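The Ninety-Minute Cut: Speaker Notes
Flarkport Library talk, August, 7:30 p.m. start

Slide 1. Title only. Wait for the door to stop banging.

Open with the poster line: "Vavach, in 90 minutes, no intermission." Ask who has seen a show sold that way in the past year. Most hands will go up. Ask who has seen a show sold as "three hours, two intermissions." Let that sit.

Slide 2. The numbers.
Vavach in the Marinho edition runs 3,285 lines. The Gilby cut drops 700 of them. Go slowly here. Do the subtraction out loud if people look lost.

Point to make: 2,585 lines of verse do not fit into 90 minutes unless somebody is talking very fast. I timed the second act from my seat and the actors were gabbling. The program calls this "urgent." I'd like to know how we would tell urgent apart from hurried, and whether the director could.

Slide 3. The usual claims. Take them one at a time and don't rush.

"The cut reveals the real play." Maybe. Which lines were hiding it? When I ask this in the lobby I get a shrug or a speech about attention spans. A cut is a choice and should be argued for like one.

"Audiences won't sit through the whole thing." Have they been asked? Gilby last ran the long text so many seasons ago that the people who complained about it have mostly moved away. I sat through it. The seats were the problem.

"The servants' scenes are padding." Read the well scene aloud (page marked with the green tab). Do both voices, badly is fine. Then read what is left of it in the cut, one line. Ask what happened to the joke about the key, and why the key still turns up in the last act with no one having mentioned it.

Be fair at this point. The messenger speech is better shorter. I have never heard it done whole without wanting to look at my watch, and Marinho's own introduction half admits it.

Slide 4. What went missing.
- The daughter's second refusal. Without it the first one looks like a mood.
- The chorus after the fire.
- Everything the brother says about money. He is now just an angry man in a coat.

If someone says the coat was good: yes, the coat was good.

Slide 5. Who wants it short?
Careful, I can't prove this bit, so say so. A show that comes down at nine sells more drinks after. It is easier on a crew. It is easier to tour. Those are decent reasons and I would respect them if they were printed in the program. "A bold reimagining" was printed in the program.

Sip of water. Check the clock, should be 3 minutes left before questions. If over, skip the touring part.

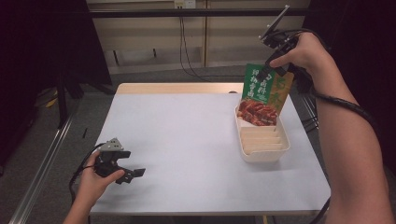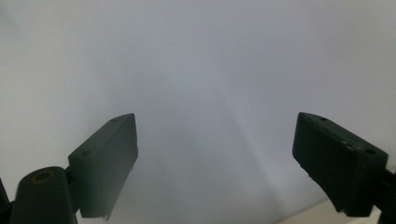 Slide 7. What I'd ask for.
Print the line count. Two numbers on the inside cover, full text and tonight's text. Wine gets a label and so does soup.

Say who made the cut. In the Vavach program it is credited to "the company," and I don't believe a whole company ever agreed on 700 lines.

Put the full script on a stand in the lobby with the cuts struck through in pencil. I'd go early for that.

Questions. Likely ones:
Do I hate short plays? No. I like plays written short.
Would I cut nothing? I'd cut the messenger, see above, and most of the storm.
Is the Marinho text even reliable? Good question, and I have doubts about act four. The commas are a mess and two speeches look swapped. Don't get drawn in, there is a separate talk in that and the room closes at nine.

Hand back the clicker. Collect the green tab.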